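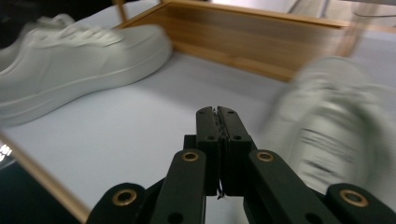 # Zeveo hand-held gripper kit: shoe handling set

This is the README for the shoe handling recordings made with the Zeveo hand-held gripper kit. It covers what is in the set, how the recordings were made, how the files are laid out, and what we think of the kit after using it. The review notes are at the end.

Kitmont bought two kits to find out whether they were good enough for collecting training data on everyday objects. Shoes came first. They are hard to grip well, they come in pairs, and most people already know how they should end up.

## What is in the set

The set holds 616 recordings from 17 pairs of shoes. Each recording covers one attempt at one task, from the operator's start press to the stop press. Failed attempts are kept and marked as failed.

Tasks:

- `pair_align`: bring two shoes side by side, toes facing the same way
- `upright`: turn a shoe from its side onto its sole
- `lift_place`: pick up one shoe and set it down in another part of the tray
- `lace_tuck`: push loose lace ends inside the collar

The last task has only 132 recordings. It is slow work with these jaws, and we stopped once it was clear that most of the attempts looked alike.

## Setup

All recordings use a shallow tray with wooden sides and a pale matte floor. The tray stays on the bench and the operator stands at one long side. Room lights were on for every session, with the blinds down.

The kit is used as delivered, with the flat black jaw fingers. We did not fit the soft pads that come in the box. The camera sits behind the jaws and moves with the tool, so both fingers stay in view during the grip. Focus and exposure were locked at the start of each session.

Operators were told to work at a normal pace. They were not told which hand to use or which shoe to move first.

## Files

```
shoes/
 recordings/
 <task>/<recording_id>/
 video.mp4
 jaw_width.csv
 pose.csv
 notes.txt
 index.csv
 splits.csv
```

`jaw_width.csv` gives the opening between the fingers in millimeters. `pose.csv` gives the position and rotation of the tool, relative to where it was at the start press. Both use the clock in the tool, so they line up with the video without further work. `notes.txt` is often empty.

Splits are made by pair of shoes. A pair that appears in the test split does not appear in training.

## Known problems

- Motion blur is common in fast side-to-side moves, mostly in `pair_align`. One shoe can be clear while the other is smeared. We left these recordings in. Filter on the `blur` column in `index.csv` if you need sharp frames.
- White shoes on the pale floor give weak edges. Outlines made by an automatic tool should be checked by hand.
- Jaw width reads slightly above zero when the fingers are shut. Each kit has its own offset, listed in `index.csv`.
- Thread and lint get caught on the fingers. We cleaned them between sessions, not between recordings.
- Large shoes may run out of view at close range.

## Notes on the kit

Flora MacRitchie ran most of the sessions. Her view is that the tool is easy to learn and tiring to hold. New operators were making usable recordings within their first hour, but she capped sessions at 40 minutes after two people complained of sore wrists.

The linkage held up well. The jaws stayed parallel, and we found no play in the pivots when we checked them at the end. The screws on the fingers are another matter — they worked loose on both kits and now get a quick check before each session.

The hard fingers are fine on soles and collars. They slip on smooth uppers unless the operator squeezes harder than feels natural. The optional pads would probably help, and a second set using them is planned for January.

Zeveo's software did what we needed, though export is slow and has to be started by hand for each session. We wrote a small script to rename the output, included as `tools/rename.py`.

We would buy the kit again for this sort of work. For small parts we would look for narrower fingers first.

## Use and changes

Free for research and teaching. For anything commercial, write to Evander Crichton before you start.

Version 2, November 28, 2021: jaw offsets added, duplicate recordings removed, splits redone by pair. Models trained on the earlier version should not be compared with results on this one.

Contact: Evander Crichton, Kitmont | © 2021 Kitmont | Back to top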